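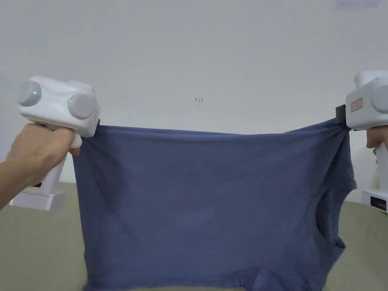 What happens to the staff of a commercial laundry when part of the folding is automated? Most of them stay on the same floor, but their hours move from folding to sorting, checking and teaching the machines.

4.2 Changes in task content at the Guvotville site

The Guvotville laundry had 140 employees when Nirkora installed its first folding cells in April. Before that month, folding was paid by the piece and carried out at fixed tables. Under the new arrangement, 16 employees were moved to demonstration work, in which garments are handled with hand-held grippers so that the movements can be used to train the cells. Figure 3 shows a blue T-shirt held up and stretched between two such grippers, one in each hand.

Demonstration work is slower than folding by hand, and piece rates could not be applied to it. Management and the works council agreed on an hourly rate instead, with a rest break of 10 minutes in each hour. Employees interviewed for this study valued the steady pay. Several reported strain in the fingers and wrists during the first weeks - a point also raised at the Pristton site, where no extra breaks had been set.

Figure 3. Garment handling with hand-held grippers.

Henriques noted in his survey of textile services that new duties of this kind are seldom written into job descriptions. The same was found at Guvotville. Of the 1,022 shift records reviewed, most still listed demonstration work under "folding", and supervisors had no separate code for it. A revised code list was under discussion when the site visits ended.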